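Tsikata Robotics Club — Assembly Cell Guide
Section 4: Placing the CPU

Revised August 27, 2025. Send corrections to Nana Asamoah.

Complete Section 3 (homing and gripper check) before starting. Two students are needed: one at the pendant, one at the stop button.

4.1 Prepare the case

1. Shut down the practice computer and unplug the power cord.
2. Lay the tower on its side on the slotted table, with the motherboard facing up. Remove the side panel and store it under the bench.
3. Push cables away from the socket.
4. Open the socket lever and retention frame.

CAUTION: Do not touch the contacts inside the socket. A bent contact ends the session for that board.

4.2 Load the parts tray

1. Set the gray tray to the left of the case.
2. Stand the hard drive, in its blue caddy, upright in the tray.
3. Place the memory modules in the holders along the front edge.

NOTE: Memory and drive are not used until Section 5. Load them now anyway — the tray must not be moved after calibration.

4.3 Run the placement

1. On the pendant, open the Ruken program list and select program 73.
2. Set speed override to 70. First-year teams may not change this value.
3. Jog the gripper to the approach point above the socket. Check that both fingers point straight down and clear the cables.
4. Step through the program one line at a time. Keep hands outside the table edge while the arm is enabled.
5. Stop at line 91 and compare the position with Figure 4-1.
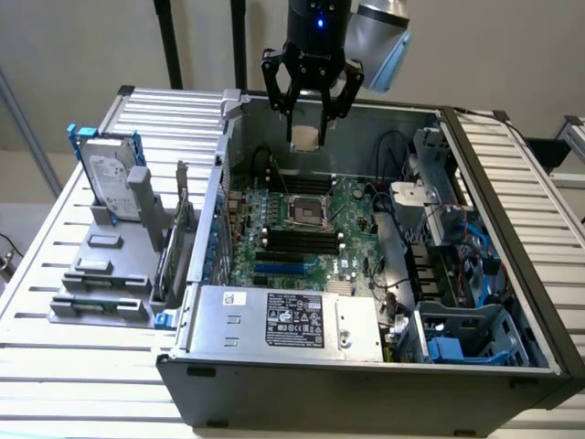
Figure 4-1. Gripper over the open case, with the parts tray at left.

6. If the part is tilted, press Hold and jog straight up. Do not correct the angle near the socket.
7. If the part is level, continue to the end of the program.
8. Disable the arm, then close the retention frame and lever by hand.

Record the result in the team log before going on to Section 5.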